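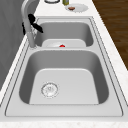
Double sink, marble counter. The big basin is the one I want for the quinces.

October, 6:40 in the morning, kettle on

I could not sleep past five because today is quince day and I am apparently eight years old. The crates came up from Stindstead last night in the back of Angus's car, and the whole hallway smells like roses and pears and something a bit like pineapple. I keep opening the door just to stand there and breathe it in! Twenty kilos, he said, though I think he was generous, because he always is when the tree has done well.

And it has done well. Last October we got a sad little bagful, all brown inside from the wet spring, and I made three jars and hid them from everybody. This year the branches were so loaded that Angus had to prop one up with a clothes pole. He sent me away with the fuzzy ones on top, still wearing that gray down that comes off under your thumb. I love that part. You rub and rub and there's this ridiculous bright yellow underneath, like finding out a sheep is a canary.

Plan for the day, so I don't lose my head like last time: paste first (takes forever), jelly from the peels and cores while the paste cools down, then Serpil's dessert for tonight with the six prettiest ones. Sugar is bought. Lemons are bought. Cheesecloth I have to find, it was with the Christmas things for some reason.

1:15 in the afternoon

Paste is on its second hour and has gone from the color of oatmeal to the color of a peach. I will never get over this. You start with a hard white fruit that would break a tooth, you give it sugar and heat and time, and it blushes. Ankit tried to explain the chemistry to me on the phone (tannins, pigments, acid) and I understood every word while he was talking and have kept none of it. He says I can push the color further if I go slower, so I turned the flame down and put the radio on.

I have a burn on my wrist the size of a lentil. The paste spits! It sits there looking calm as porridge and then it launches a blob straight at you. Long sleeves from now on, and the wooden spoon with the long handle, the one from Proltberg that I thought was too silly to use when I bought it. It is the best spoon I own.

The jelly bag is dripping over the stockpot, hung from the cupboard knob with kitchen string. You must not squeeze it. I squeezed it two years ago and the jelly came out cloudy, tasted just as good, and I was sulky about it until New Year's. So I am leaving it alone and going in there every ten minutes to look at it.

4:30

Jelly set on the cold saucer at the first try! It wrinkled up when I pushed it with my finger and I actually cheered. Eight jars, clear as stained glass, lined up on the windowsill where the light comes through and makes orange spots on the wall. I moved two of them so the spots would be even. One had a lid that wouldn't seal so that one is going in the fridge and will be gone by breakfast.

The paste is spread out in the two roasting tins and has to dry for days. Defne says her grandmother dried hers on top of the wardrobe, under a clean pillowcase, and you weren't allowed to slam the bedroom door. I like that so much that mine are on top of my wardrobe now too.

Late, nearly 11

What an evening. Serpil came at six with clotted cream wrapped in two tea towels, and her own cloves, because she does not trust mine (fair, they are old). You halve the quinces, core them, put the seeds back in the pan for the color and lay the peels over the top, then sugar in every hollow and the lid on tight. She doesn't measure. I asked how much sugar and she said "until it looks like snow on a roof" and I have written that on the card exactly.

Alper got in from Oberholzer late, still in his coat, and ate his first one standing up by the stove. They were deep red by then, soft enough for a teaspoon but still holding their shape, with the syrup gone thick and a spoon of cream sliding off the side. Nobody talked for a bit. Then everybody talked at once, mostly about whether walnuts belong on top. Serpil says yes, Defne says pistachio or nothing, and I had one of each to be polite.

I walked Serpil down to the bus with a jar in each of her coat pockets. Cold, lots of stars, my hair smelling of cloves. There are still eleven quinces in the bottom crate, and I'm thinking about a lamb stew with them. Or a pickle? Ask Angus if he wants the crates back, and buy more jars.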